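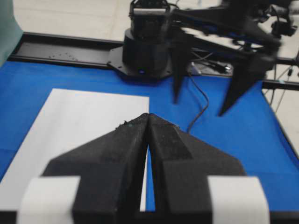 腕をもう一組買えば本当に処理量は倍になるのか、Skerniaの見積書にそう書いてあるから倍だと言っているだけではないか、とGudachからは前回の報告に対して書き添えがあった。もっともな疑問であり、今回はまずそこから報告する。結論を先に書くと、倍になるという根拠は当方の手元にはまだない。見積書の該当箇所も読み直したが、計算の前提になっている一サイクルの時間が、先方の展示機で測った値のままだった。当方の作業台で測った値に置き換えてほしいと依頼し、返答を待っている。

双腕作業台導入計画 中間進捗報告(10月分)
提出先:Gudach助成 審査窓口
作成:設備計画担当

1 現在の状況

Edwards棟の作業台には、黒いアームを台を挟む位置に配置している。青い作業面の上に白い紙を置き、片方で押さえ、もう片方で端をつまむという動作を繰り返し試している。申請書では「書類および薄物の仕分け工程の自動化」と書いた部分にあたる。申請書のほうが立派に聞こえるが、現在やっているのはその手前の、紙を一枚だけ扱う段階である。

当初の予定では、9月末までに紙の取り上げと移し替えを終え、10月から封筒に進むことになっていた。封筒にはまだ進んでいない。遅れの理由は二つある。一つは指先の形状で、もう一つはケーブルの取り回しである。どちらも装置の性能表には出てこない項目で、機種選定の会議でも話題にならなかった。議事録を見返しても、可搬重量とリーチと価格の話しかしていない。紙を扱うのに可搬重量を熱心に比べていたことは、反省点として残しておく。

2 指先について

標準付属の指は、先端が細くなった平行グリッパー用のものである。小さな部品をつまむには向いているのだろうが、平らに置かれた紙の縁に差し込むには厚みがある。台面に強く当てれば紙は動くものの、しわが寄る。弱く当てれば滑る。この中間を探す作業に、予想以上の時間を使った。

Wurkellからは、薄物専用の交換指を提案されている。カタログには「紙、フィルム、布に対応」とある。対応という語が何を意味するのか問い合わせたところ、先方の試験は厚手の用紙で行ったとのことだった。当方が扱う予定の用紙とは厚さが違う。試供品の貸し出しを依頼し、当方の用紙で試してから購入の可否を決めたい。カタログの一行だけで発注することはしない。

なお、指の表面に細かなほこりや紙粉が付くと、つまみ方に影響が出るのではないかという意見が現場から出ている。影響の有無はまだ測っていない。測るまでの間は、作業前に拭くことを手順に入れた。清掃が手順に加わると、その分の人手が必要になる。自動化の効果を計算するときには、この時間も差し引くつもりでいる。

3 ケーブルについて

細いケーブルが作業面の上を通っている。腕の可動範囲に近く、紙を広げる場所とも重なりやすい。量産現場に置くのであれば、このままでは使えない。配線を台の縁のレールに沿わせる案と、台の裏へ落とす案を比べている。前者は安いが、将来レールに別の機器を取り付ける余地が減る。後者は台に加工が必要で、加工中は作業台が使えなくなる。

Skerniaの見積書では、配線工事は「現地調整一式」に含まれている。一式の中身を尋ねたところ、配線の固定までは含むが、台の加工は別途とのことだった。別途の金額は書かれていない。予算表の上では見えない費用がここに隠れていると考え、書面での提示を求めた。

4 予算

現時点で比較しているのは次の二案である。

A案(Skernia) 双腕一組の追加、制御装置、現地調整一式
本体価格 951万円
年間保守 115万円
納期 発注後16週

B案(Wurkell) 既存の腕を継続使用、薄物用の交換指と配線部材を購入
本体価格 見積り待ち
年間保守 既存契約の範囲内との口頭回答(書面なし)
納期 発注後14週

A案の年間保守には、訪問修理の交通費と消耗部品が含まれていない。営業資料では「安心の包括保守」となっているが、契約書の別紙を読むと除外項目のほうが長い。指先のパッドは消耗品扱いである。紙を扱う用途では最も頻繁に替えることになりそうな部品なので、これを除いた包括という言い方には同意しかねる。交換の目安となる使用時間を出すよう求めたところ、用途による、という返事だった。用途は申請時から伝えてある。

B案については、本体価格が出ていない以上、安いとも高いとも言えない。内部では既に「Wurkellなら安く済む」という話が広まっているが、その数字を見た者はいない。交換指だけで済むのか、制御側の更新も必要なのかで金額は変わる。更新が必要かどうかを先に確認し、その回答と見積書をそろえてから比較表を作り直す。

納期の差は小さく、選定の決め手にはならない。両社とも「発注後」の起点が注文書の受領日なのか、仕様確定日なのかを明記していなかった。仕様確定日であれば、打ち合わせが延びた分だけ納品も遅れる。過去に別の設備で同じ読み違いをしているので、今回は起点を契約書に入れてもらう。

5 処理量の見込み

冒頭の疑問に戻る。処理量が倍になるという説明は、腕が倍あれば仕事も倍進むという単純な掛け算に基づいている。現場の様子を見ていると、この掛け算はあやしい。腕が止まっている時間のうちかなりの部分が、紙を置き直す時間や、人が確認する時間だからである。腕を増やしても、置き直す人が増えなければ、止まった腕が増えるだけになる可能性がある。

したがって、追加購入の判断に先立ち、現在の作業台で以下を記録する。

・腕が動いている時間と、待っている時間
・待っている理由(紙の補充、やり直し、確認、清掃、その他)
・やり直しに人の手が必要だったかどうか

「その他」が多くなったら分類を見直す。記録は作業者の負担を避けるため、待ちが発生したときに選択肢を押すだけの形にした。最初の版は自由記述欄を設けていたが、空欄ばかりになったので外した。

成功率の数字は、今回の報告には載せない。前回までの試行では、紙の置き方も指の当て方も途中で変えており、条件の異なるものを合わせて割合を出しても判断材料にならない。見栄えのする数字を早く出してほしいという声が内部にあることは承知しているが、条件を固定してから測ったものを次回以降に報告する。

6 設置場所

Edwards棟の設置場所については、申請時の図面と現状に食い違いがある。図面では台の周囲に人が通れる幅を確保していたが、腕が伸びたときに台の外へどこまで張り出すかが描かれていなかった。腕を動かして張り出しを測り、図面に書き足す作業を進めている。A案で一組追加する場合、今の区画には入らない見込みであり、隣の区画を空ける必要がある。移設費は951万円に含まれない。これも当初の予算表にはなかった項目である。

安全柵の要否は未定である。Skerniaは「協働型なので不要」と説明しているが、指先の形状を変えた場合にも同じ説明が成り立つのか、先の細い指で評価しているのかがわからない。評価書の写しを請求した。届くまでは、柵が必要になった場合の費用を予備費から見込んでおく。

7 申請内容からの変更点

助成金の使途に関して、次の変更を相談したい。

第一に、追加の腕の発注時期を延期する。申請書では今期の発注としていたが、上記の記録がそろうまで待ちたい。延期によって当期の執行額は申請より少なくなる。使い切るために発注を急ぐことは考えていないが、繰り越しが認められない場合には計画全体を組み直す必要があるため、取り扱いを早めに知らせてほしい。

第二に、交換指の試験と配線の改修に費用を振り向けることを認めてほしい。いずれも設備費の範囲に収まると理解しているが、配線の改修は工事費とみなされる可能性がある。区分についての判断をお願いしたい。

第三に、申請書の到達目標のうち「封筒の仕分け」を次の期へ送り、今期は紙一枚の取り上げと移し替えに限定する。目標を下げたという指摘は受け入れる。下げずに書類上の日程だけを合わせても、次の期に同じ報告を書くことになる。

8 次回までに行うこと

Wurkellから交換指の試供品を借り、実際に使う用紙で試験する。借りられなければB案は保留とする。
Skerniaから、現地調整一式の内訳、台の加工費、当方の条件で計算し直した処理量の見込みを書面で受け取る。
ケーブルの経路を仮固定し、腕の可動範囲と干渉しないかを確認する。仮固定の段階で台の加工は行わない。
待ち時間の記録を開始する。途中で分類を変えた場合は、変更前後のデータを分けて提出する。
Edwards棟の図面に腕の張り出しを反映し、隣の区画を使う場合の移設費の見積りを取る。

両社の回答がそろわない場合も、届いた分だけで次回の報告を出す。未回答の項目は空欄のまま、問い合わせた内容を添えて記載する。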